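Hostano 仿真示教采集套件
制造商：Faterer
类别：机械臂模仿学习数据采集软件及操作端设备
页面修订日期：21/12/2022

产品概述

Hostano 用于在仿真环境中采集机械臂操作示教，供模仿学习及离线强化学习的训练流程使用。操作员通过主手控制渲染场景中的单臂机器人，系统同步记录关节状态、夹爪开度、末端位姿、接触力及多路相机图像，按回合写盘。套件由采集主机软件、主手、脚踏开关和场景库组成，可单独订购软件许可，主手接口协议随许可一并提供。

标准场景库随套件交付，内容以室内桌面操作为主：台面、木柜、抽屉、小型箱式电器及常见厨房物件。墙面和地面材质可替换，砖墙、花砖地面等纹理均以独立资源存放，不与几何模型绑定。几何、质量、摩擦系数和关节阻尼写在各自的配置文件中，修改后重新载入场景即可生效，不需要重新编译。

抽屉类任务在场景库中单独成组。夹爪须在有限间隙内接近抽屉前缘，周围有柜体和台面约束，示教轨迹对末端姿态较为敏感。该组任务的初始状态由随机化模块生成，抽屉初始开度、柜体相对基座的偏移和电器在柜顶的摆放位置均可设定范围。 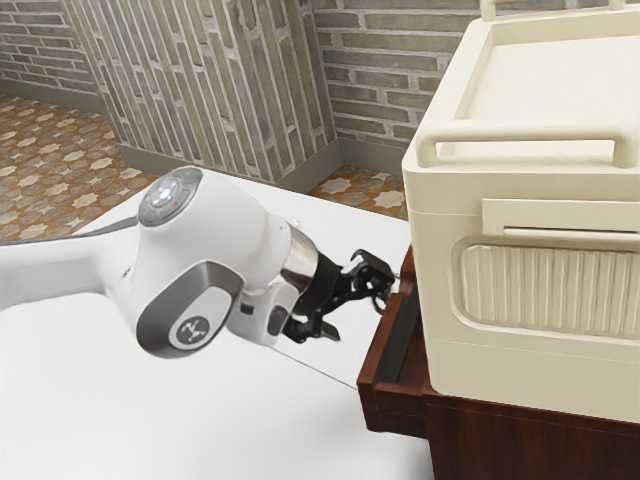
系统组成

采集主机软件
包含仿真内核、渲染器、记录器和回放工具。仿真步进与图像渲染在不同线程中运行，渲染延迟不影响物理步长。记录器以仿真时钟为准打时间戳，图像帧与状态帧按同一时钟对齐。

主手
桌面安装，六自由度，带夹爪扳机。扳机行程线性映射至夹爪开度，映射曲线可在设置中替换为分段函数。主手与主机之间使用有线连接。重力补偿在主手控制器内完成，断电后关节自由，操作员离座前应将主手放回托架。

脚踏开关
左踏板为离合，踩下后主手与仿真机械臂脱开，可重新调整手部位置；右踏板为回合标记，短踩开始或结束记录，长踩作废当前回合。作废的回合默认保留在暂存目录，由管理员统一清除。

场景库
标准版含 13 组任务。每组任务包括场景文件、随机化配置、成功判据脚本和一份任务说明。说明文本用于语言条件策略的训练，可写多个版本，记录时随机抽取并写入回合元数据。

记录内容

每个回合保存为一个目录，目录名由任务代号与回合序号组成。目录内的数据分为以下几类。

关节数据：各关节位置、速度和指令值，记录频率 1000 Hz。
末端数据：末端法兰位姿及夹爪开度，夹爪两指分别记录接触力。
图像：固定机位与腕部机位，默认配置 3 路。每路可附加深度图和实例分割图，两者均由渲染器直接输出，无需人工标注。
场景状态：所有可动物体的位姿，以及抽屉、门、盖等铰接部件的关节值。
元数据：随机种子、场景文件校验值、操作员代号、软件版本、任务说明文本、成功判据结果。

图像默认以无损格式暂存，导出时转码。若训练端只需要低分辨率图像，建议仍以原始分辨率采集，在导出阶段缩放。场景状态完整保存后，任一回合均可在离线条件下重新渲染，更换机位、光照或材质不影响动作序列。

重新渲染功能对固定机位的选取有实际用处。早期采集时机位若设得过高，夹爪下侧手指容易被机械臂自身遮挡，策略在接近阶段缺少有效观测。此类数据可在回放工具中改换机位后重新导出，操作员不必重做。物理参数改变则不在此列：质量或摩擦系数修改后，原动作序列不保证得到相同结果，应视为新任务重新采集。

采集流程

1. 载入任务。选择任务组和随机化配置，系统检查资源完整性，缺失纹理或网格时拒绝进入采集状态。

2. 对位。操作员踩住离合，将主手移至舒适位置，松开后两端按增量方式耦合。主手与仿真末端的初始姿态偏差超出设定阈值时，界面给出提示，记录不会启动。

3. 示教。短踩右踏板开始记录。接近目标时建议降低平移比例，比例系数可在主手按键上切换，切换动作本身也写入日志。 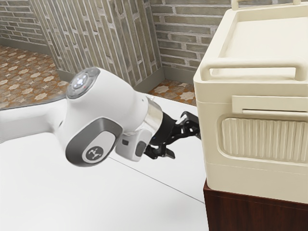
夹爪在张开状态下接近物体或柜体边缘时，应避免单侧手指先行接触。单侧接触在仿真中会产生较大的侧向力，记录器不会因此中断回合，但会在时间轴上加注接触标记。审核人员可按标记筛选，决定保留或剔除。对于需要学习纠正动作的策略，此类片段有保留价值，应在元数据中注明类别，与一次完成的示教分开存放。

4. 判定。回合结束后成功判据脚本自动运行，结果写入元数据。判据仅依据场景状态，与图像无关。操作员可对结果提出异议，异议项进入审核队列，原始判定不被覆盖。

5. 复位。系统按下一个随机种子生成初始状态。若生成的状态存在几何穿透或超出机械臂可达范围，则自动跳过该种子并记录原因。

数据审核与导出

回放工具支持逐帧查看，并可将关节速度、夹爪开度和接触力曲线与图像并列显示。常用筛选条件包括回合时长、静止段占比、接触标记数量和判定结果。静止段裁剪为可选项，默认关闭；开启后仅裁剪回合首尾，中间停顿予以保留。

导出格式包括 HDF5 和按帧分片的二进制格式。导出时可选择动作表示：关节位置、关节增量、末端绝对位姿或末端增量位姿。旋转部分支持四元数与六维连续表示。所有导出选项写入随附的清单文件，训练端可据此核对数据来源。

数据集划分按随机种子进行，不按时间片进行。同一种子产生的多个回合始终归入同一子集，防止初始状态相同的回合同时出现在训练集和验证集中。

参考数据集

随标准版许可提供 Vindurano 参考数据集，共 2541 个回合，均在标准场景库中采集，用于检查训练流程及对比自采数据的分布。数据集由 Naa Ansah 负责场景配置，Philomena Dankwa 负责审核规则。各回合保留原始操作员代号，便于分析不同操作习惯对轨迹的影响。数据集中包含判定失败的回合，使用行为克隆方法时应先行过滤。

随机化模块说明

随机化分为三个层级，可分别启用。

几何层：物体位姿、铰接部件初始角度或开度、基座偏移。
外观层：墙面、地面、台面和柜体材质，光源位置、强度及色温。
动力学层：质量、摩擦、阻尼、控制延迟。

采集阶段通常只启用几何层。外观层可在重新渲染时补加，避免画面频繁变化影响操作员判断距离。动力学层如需启用，建议同一操作时段内保持参数不变，换组时再更新，否则操作员难以形成稳定的力度控制。

已知限制

柔性物体（布料、线缆）未纳入标准场景库。
液体不支持。
接触力由刚体求解器给出，薄壁件边缘处的数值可能出现尖峰，作为训练输入前应做滤波。
高光材质在低采样渲染下有噪点，涉及金属法兰或光滑外壳的近景机位建议提高采样数。
双臂任务需另购扩展许可，主手须成对配置。
主手无触觉反馈，接触状态仅以界面指示条和提示音给出。

与实机数据配合使用

仿真回合与实机回合采用相同的目录结构和字段命名，缺失字段以空值填充。实机端通过 Hedlund 桥接模块接入，该模块读取机械臂控制器的状态流并转换为统一时间戳。混合训练时，清单文件中的来源字段可用于设置采样权重。实机相机的内外参应在每次移动机位后重新标定，并将标定文件存入对应批次目录；仿真机位可按该文件直接生成，两端视角保持一致。

动作空间须在采集前统一。以末端增量位姿导出的仿真数据若与关节位置形式的实机数据混用，应先在导出工具中转换，不建议在训练代码中临时处理。

订购信息

标准版：采集主机软件、主手、脚踏开关、标准场景库、参考数据集。
软件版：采集主机软件、标准场景库、主手接口协议文档。
扩展项：双臂许可、Hedlund 桥接模块、自定义场景建模服务。

自定义场景建模需提供物体三维模型或尺寸图纸，以及铰接部件的运动范围。未提供质量和摩擦参数的，按同类物体默认值填写，并在场景文件中标注为估计值。下一版场景库计划于五月发布，现有许可用户可直接更新，已采集回合的场景文件校验值不受影响。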